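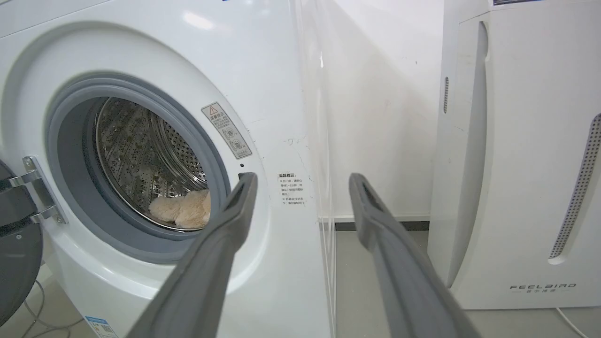
Sheehan House Residents' Group
Minutes of the December meeting, 7.30 pm in the common room

Chair: Villads Stougaard. Minutes: Asger Bundgaard. Apologies from the Lalau family in unit 13, with our love to the new baby!

1. Laundry
Villads thanked everybody who has been so patient on the wash roster. We then had a good long natter about the front loader, and agreed on the following:
The rubber seal is to be wiped round with a dry cloth after the last load of the day, and the door left open overnight so the drum can air (it was getting a bit musty in there, as several of you kindly mentioned).
Fluffy things, meaning plush, bath mats and the kids' cuddly toys, go in by themselves on a gentle cycle, please, and never with towels.
The instructions on the front are in Chinese, and Asger will ask his neighbour for a translation to pin up beside the machine.
Please check the drum before you walk off with your basket.

2. Money
The laundry tin stands at $671. Agreed to put $90 towards a new clothes airer and to keep $600 aside for repairs, with the remainder going on pegs and washing powder.

3. Other business
The lemon tree is going gangbusters, so do help yourselves. Villads is bringing a slice to the next meeting.

Closed at 8.50 pm, followed by a cuppa.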